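07/06/2025
Table task, head camera policy, second full day on the mug set

Picked up where we stopped before the demo. Eduard Holub reset the controller in the morning and the arm homed without complaint. The joint 4 warning we had been getting did not come back. I left the note about it on the whiteboard anyway until we have a week of clean logs.

Goal for the day was to get the student baseline through the whole tidy-up sequence for the Setach challenge: mug off the tree, mug onto the table, oven door open, mug in, door closed. The rules let us pick the order of the mugs but they do not let us move the tree between attempts. The version of the rules we printed in December said we could rotate the base by hand. The current version does not say that. I have crossed it out in the binder so no one on the team trains on the old layout.

Collection first. We have 268 teleop demos that pass the filter. We had more, but everything from before the camera bracket was tightened has been moved to a separate folder called old_bracket. Please do not merge it back in. The head view in those is tilted and the policy learns to reach low.

Changed the layout a little from last time. The toaster oven is now on the right with its door facing left, so the gripper can come at the handle from the open part of the table. With the door toward us, the elbow got too close to its limit on the pull and the planner kept picking an ugly path over the top. The facing-left setup costs some reach on the far mug but the door is the harder part and I would rather give it the room.

Ran the gripper camera calibration twice. First result was off by 8 mm in depth, the second by less than I can measure with the ruler. The only thing I did differently was wait for the exposure to settle before starting the sweep. Added that to the startup sheet as its own line.

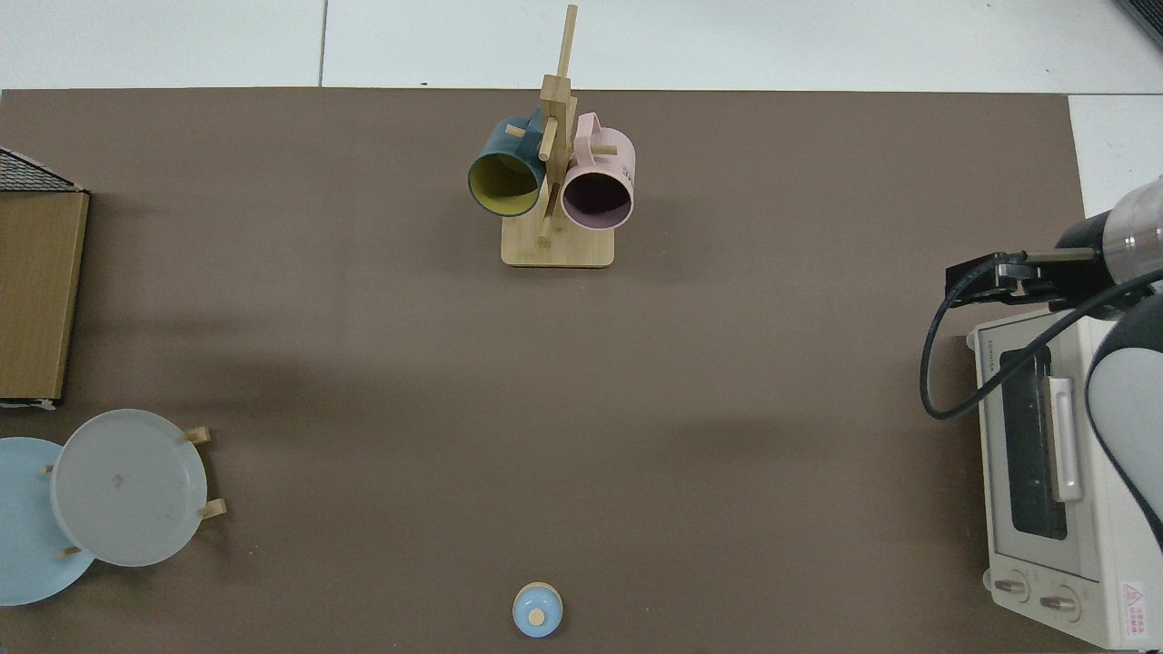

Trained overnight settings on the Gastico machine, then a short fine-tune at lunch with the door demos weighted double. Checkpoint name is mugs_door2x. Loss looks the same as the unweighted one and I don't read much into it either way.

Trials with mugs_door2x, all from the standard start pose:

Teal mug, grasp only: good. It goes for the handle side and lifts before pulling away from the peg, as in the demos. One miss where it closed early and pushed the mug along the peg.

Pink mug, grasp only: worse. It comes in at nearly the same height as for the teal one and then corrects late. The demos have the same bias, because most of us did the teal mug first and got tired. We need more pink, done by someone fresh.

Door open, no mug: 13 attempts, most of them fine. The failures are all the same. The fingers land too high on the handle, the door starts to move and the handle slips out. Eduard thinks the finger pads are worn smooth. He wants to swap to the Hikitz pads, which are thicker and will need a new closed-width value in the config.

Full sequence: two clean runs. The rest stopped at the door or at the place step. On one of them it let go of the mug a little above the rack and I hit the stop, mostly out of nerves.

The plates were in for all of this as distractors, along with the wooden box and the small light-blue piece at the near edge. I was worried the policy would reach for the blue plate, given the teal mug, but I did not see it go that way once. Keep them in. The judges will have clutter on the table and I don't want a policy that has only seen a bare one.

Cable. The black cable at the gripper hangs in a wide loop and when the wrist turns past the halfway mark the loop swings over the side of the oven. It has not caught on anything yet. Options we talked about:

Velcro strap on the wrist housing. Quick, but it covers part of the clear section and we lose sight of the status light.
Shorter cable from Santoro. They have the right connector, but someone has to order it and we are close to the date.
Limit the wrist rotation in software. Free, and I think we can live with it. The demos rarely use the last part of the range.

Going with the software limit for now. Value is in the config with a comment and my initials.

Logging bug: episode counter jumped to 1171 after the restart. The files are all there, only the numbering is off. It reads the last index from the shared drive, which also has the other team's episodes in it. Do not rename anything by hand. Eduard will give each team its own prefix and run a script over the folder when no one is recording.

For next session:

Pink mug demos, at least two different people driving.
Fit the Hikitz pads, redo the closed width, repeat the door trials before changing anything else.
Mark the tree base and the oven feet on the table with tape. I measured them today and wrote the numbers inside the binder cover, but tape is faster.
Ask the organizers whether closing the door with the side of the fingers counts, or if it has to be the handle.

Oven stays unplugged during all trials, same as before. Arm parked, brakes on, e-stop key back in the drawer.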